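Lilora handset maintenance: progress report for May
Prepared by Elin Beddoe for the Akano programme office
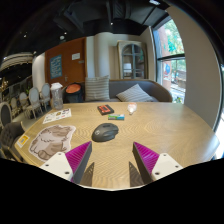 Computer mouse on a wooden table.

Status

Work on the 3.x maintenance branch continued through the month. Release 3.7 is built and signed, and is with the Curkovville test group. The previous release, 3.6, stays available on the update server until the end of the rollback window.

Bootloader and signing

The signing service was moved to the new host without a change of keys. Handsets on 3.5 or later accept packages from either host. Handsets on 3.4 hold the old certificate chain and must go to 3.5 first; a direct update stops with error 77 and leaves the installed system as it was. The updater text for this error has been rewritten, as the old wording told users to restore the handset, which erased their data for no benefit.

Downgrade requests are now checked against the anti-rollback counter before the download starts. Until now the check ran after the full package had been fetched.

Update trial

The trial covers 400 handsets, all on Lacson boards. Seven failed to complete the update to 3.7 at the first attempt. Logs from these show a timeout while the recovery partition was being written — the same fault recorded against 3.6. All seven completed at the second attempt. The timeout has been raised in the current build, but the cause is still open and the ticket should not be closed on the strength of the retry.

Battery drain in standby, raised in the last report, was traced to the location service waking after each change of cell. The fix is in 3.7. Figures will follow when the test group has finished its standby runs.

Not done

The backup tool still cannot read archives made before 3.2. Work was put off in favour of the signing move. Translation of the new updater messages has not begun.

Next period

Close the recovery partition fault. Publish 3.7 to all handsets if the trial shows no new failures. Agree with Akano a date for ending signatures on 3.5 — support staff need notice of this, and the help pages must be changed first.

No change to budget or staffing is requested.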